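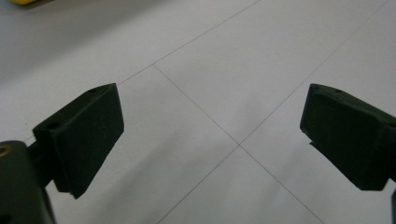

Fingers open over the floor tile. Light gray tile, dark green fingers.

Handheld gripper build: tips from the bench
Posted Dec 20, 2024

Notes from building a handheld gripper at home, camera on top, two printed fingers, squeeze handle. Typed up in bits between prints so the order is a mess. Skip to whatever you're stuck on.

PRINTING THE FINGERS

Print them lying on the back, pad side up. Tried them standing on end first. Layers split right across the screw holes the first time I squeezed anything hard.

Four walls at least. Infill matters less than you'd think, walls do the work around the screws.

Dark filament for the fingers if your floor and worktop are pale. Easier to find the finger edges in the video later. Mine is a very dark green that reads black indoors. Binwood spool, end of a roll, matte. Glossy stuff throws highlights all over the place.

Print left and right on the same plate from the same spool. Did them a week apart once and one came out a hair thicker. Pads met at the bottom and not the top. Reprinted both.

Don't sand the pads smooth! A bit of texture helps. I sanded one set to make them look nice and they couldn't hold on to a marker.

SCREW HOLES

Holes print small. Always. Run a drill bit through by hand, twist it with your fingers, no power drill. Power drill melts the wall and then you have a bigger, uglier hole.

Put all the screws in loose, then snug them up a little at a time, back and forth. If you crank one down first the finger sits crooked and stays crooked.

Screw heads should sit below the surface or level. One that sticks up will catch on cloth. Ask me about the dish towel.

BRASS INSERTS

Worth it for anything you'll take apart more than twice. Plastic threads are fine once. After that, mush.

Soldering iron, old tip, let the weight of the iron do it. Stop when the insert is a touch above the surface, then press flat with something metal and cold. I use the back of a putty knife. Hold it there until you've counted to ten.

Goes in crooked? Heat it again and straighten it right away. Don't wait for it to cool and try to lever it, the whole boss tears out. Did that on the mount bracket, had to print it over, 5 hours.

Open a window. Stinks.

THE SLIDE AND HANDLE

Rail came from Villar, cut to 310 mm, cleaned up the ends with a file. Deburr them properly or the carriage won't go on, and if it does go on it'll drop its balls all over the shop. Bearing balls on a tile floor... they roll forever.

Keep the plastic plug in the carriage until the moment it goes on the rail. Slide one straight into the other.

Light oil, one drop, wipe. Grease was too stiff for the return spring.

Return spring: I used one out of a Stelmakh door latch. Any soft one the right length will do. If your hand is sore after ten minutes the spring is too strong. Swap it, don't tough it out.

Check the fingers open all the way by themselves when you let go. All the way. If they stop short it's usually a cable rubbing or the connecting arm touching the bracket. File a little off the arm, try again, file again.

CAMERA

Mount it so both fingertips show low in the picture with plenty of clear space between them. You want to see whats between the fingers, not the tops of your knuckles.

Lock the exposure. Pale floor and near black fingers is a hard combination, auto keeps hunting and the floor goes bright then dim then bright. I set mine off the floor and let the fingers go dark. Still enough to see the edges.

Lock focus too. Tape over the ring after.

Aim it at a plain floor before anything else. Grout lines are good for this. Straight lines should look straight unless you've got a really wide lens, and any wobble when you hold still is the mount. Mine was the mount. Thicker bracket fixed it, plus a second screw.

The camera plate on mine is a Totumico one meant for something else, two new holes and it fit.

CABLE

Leave slack. More than that.

Zip tie to the handle, one near the hand and one near the camera. Cut the tails flush with proper cutters. A tail cut with scissors is a little knife, ive got the scratches.

Fabric tape over the tie nearest your wrist.

WEIGHT

Weigh it at every stage with the kitchen scale. Easy to keep adding stuff. Moving the battery off the top and onto the handle made a bigger difference than any weight I shaved off the plastic. Tip heavy is what wears out your wrist.

FIRST TRY-OUTS

Open and close over bare floor a bunch of times before you pick anything up. Listen for clicks. Look at whether both sides move together.

Then soft things. Rolled sock, sponge. Then a wooden spoon. Leave mugs for later, and do mugs over a rug.

Don't jab the tips into tile. Chips the corners, and a printed corner once chipped just keeps going. Come in from the side, low and slow.

Redo every screw after the first day of use. They all back off a little. Thread lock is fine on metal to metal, keep it off the plastic, some kinds make it crack.

COST

69 dollars in bits not counting the camera, which I had already, and not counting the failed prints which I'd rather not add up.

STILL TO DO

Rubber on the pads. Bike tube glued on lasted one evening. Trying the grippy shelf liner next, with double sided tape.

Wrist strap. Keep forgeting.

Label the left and right fingers on the inside, paint pen. They look the same until you try to fit them the wrong way round.

Bracket for hanging it on the pegboard so it stops living on the washing machine.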